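I have inherited my aunt's recipe box and would like to file a complaint about the word "glass." Thread. 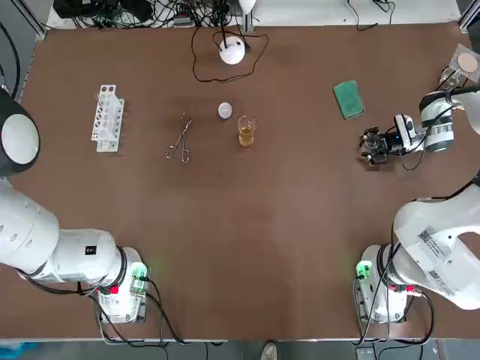 Jarosław Kołodziej
2020-02-19

A glass of flour. A glass of sugar. A glass of oil, "not full." Which glass, Aunt? You owned a whole cabinet of them and the set from Ikness was never used because company might come.

I wrote to my cousin. She says it's the mustard glass. The mustard came in a glass, you ate the mustard, and then you had a glass. The mustard company closed before either of us could drive.

Second cousin says no, the blue one. These two have not agreed on anything since the thing with the garage, so I'm treating it as a tie.

Next I bought a Flindberg kitchen scale, on the theory that science would settle it. The scale came with a booklet of conversions. The booklet says a glass is "see cup." The entry for cup says "varies."

A partial list of other units found in the box: a spoon (which?), an eggshell of water, a knife tip, "butter the size of a walnut," "butter the size of a good walnut."

The walnut cake calls for 22 walnuts. Those she counted. The flour is "until it looks right." 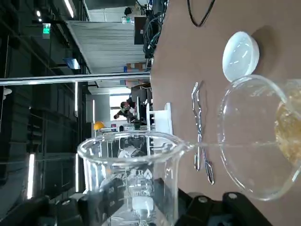 Pouring into a beaker, the one vessel in this thread with a job description.

First attempt at the honey cake: 520 grams of flour. You could have resoled a boot with it.

Second attempt, less flour, more honey. It never set. We ate it with spoons (see above, which?) and told each other it was a pudding.

Someone replied that I should just use the Ereo app, it converts everything. I typed in "1 glass, not full." It offered me wine.

There are 891 cards in the box, by the way. At least a third are for the same plum cake, each one marked "the good one" in different ink.

My cousin has now found a mustard glass at a flea market and wants me to pay for shipping. I've asked her to fill it with flour and weigh it first. She wants to know how full.

Will report back in April. If anybody has a blue glass, my DMs are open.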